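Campus & Classroom | Student Projects

The Laundry Club

By the Features Desk, December

At three in the afternoon, when most of Rakelthorpe College is thinking about coffee, the robotics club is thinking about laundry. They have been at it since the start of term, and they talk about it the way other students talk about football - with love, and a fair amount of groaning.

The task sounds like a chore you would hand to a ten-year-old. Clothes get left on the sofa, and the robot, which the club calls Dretska, has to get them into the basket on the floor with its two arms.
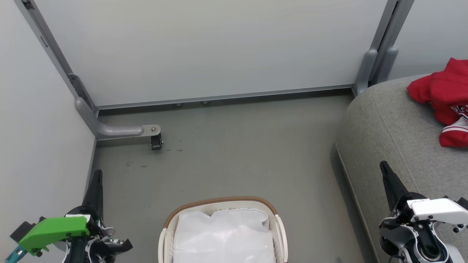 I asked why they hadn't picked something grander, and I got a very long answer (I enjoyed all of it!). Cloth, they told me, never lies the same way twice. A box is always a box, but a shirt is a new puzzle every time you drop it, and the club has logged 454 tries this term with plenty still to learn from.

The money is modest. A $2,000 grant from Craddock, a local tool firm, covered most of the parts, and a bake sale brought in another $300, largely on the strength of the lemon bars. In spring they take the whole thing to the Cletitz student challenge, and they are already arguing over who gets to ride in the van.

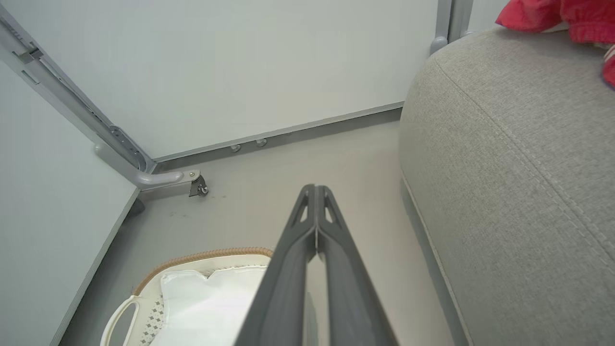 The gripper at work between sofa and basket.

I stayed until the lights went off down the hall, and they were still going.

2 Comments

marlowe_mom: Can it come to my house next?

oldshopteacher: Good to see kids building things. More of these stories, please.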